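Riltitar Two-Arm Set-Up Guide
Section 3: House rules for working around trash bins and plastic bags

I wrote this section after our third season with the Riltitar, and bin liners are still the job I get asked about most. Thin plastic is floppy and see-through, and it goes wherever it likes. Please read the whole section before you power up the arms, even if you've already done the Gorkel grasp tutorial.

3.1 Getting the floor ready

1. Put the bin on flat floor where both arms can get to it without stretching.
2. Look for cables. If one hangs down and loops on the floor, move the loop out of the path of the other arm.
3. Set the speed cap to 56 percent. I know, it feels slow! Leave it there until you've had a full clean session.

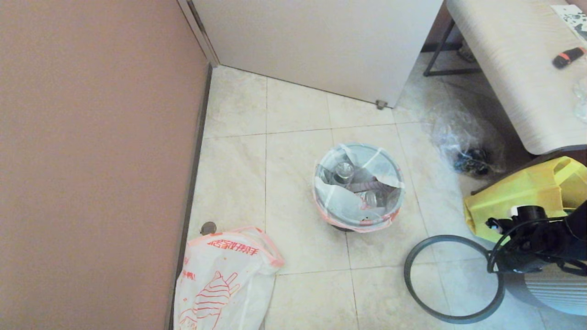

4. Check what's in the bin before you touch the liner. Glass changes everything. With glass in there I drop the speed cap again and I keep my own hands well back.

CAUTION: Never reach into the bin while an arm is live. Hit the stop button first, wait for the tone, then reach.

3.2 Gripping the liner

1. Bring the fingers down over the rim slowly, one inside and one out if you can manage it.
2. Close on the folded-over edge. A single layer tears, and you'll be picking it off the fingertips for ages (ask me how I know).
3. Stop and check the wrist view before you lift.
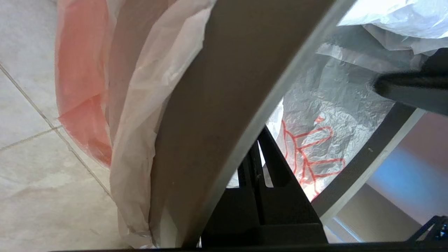 Page last changed: November, guide rev. 90

Note: the wrist view gets confusing with clear film, so go by the rim. If you can't tell where the rim is, back off and come in again. I'd much sooner you took three tries than crushed a bin.

3.3 Lifting and fitting

1. One arm works, the other waits. Park the second arm with its gripper well clear and keep it there until the first one has let go.
2. Push the bag down into the bin a little at a time.

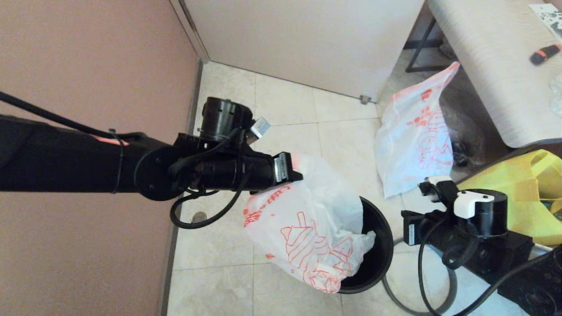
3. If the bag snags, open the gripper. Don't pull! Pulling trips error 1892 on the Flarko controller and then you're stuck doing the whole restart.
4. Call out "clear" before you hand over to the other arm, even when you're alone in the room. It's a habit worth having, and at our Cárdenas site it's a rule.

3.4 Backing off

1. Raise the wrist straight up, then move sideways.
2. Close the fingers before you travel, so there's less to catch on things.
3. Look the fingers over for dust and bits of film and wipe them down with the power off.

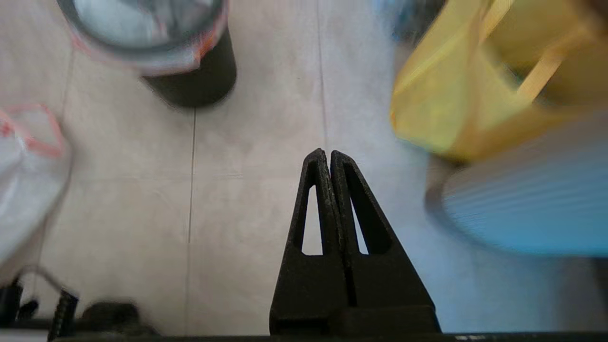
Fig. 4. Fingers together, wrist view over the tiles.

If anything got bumped along the way, write it in the log before the next run, even if it looks fine. Section 4 covers the log sheet and where to keep it.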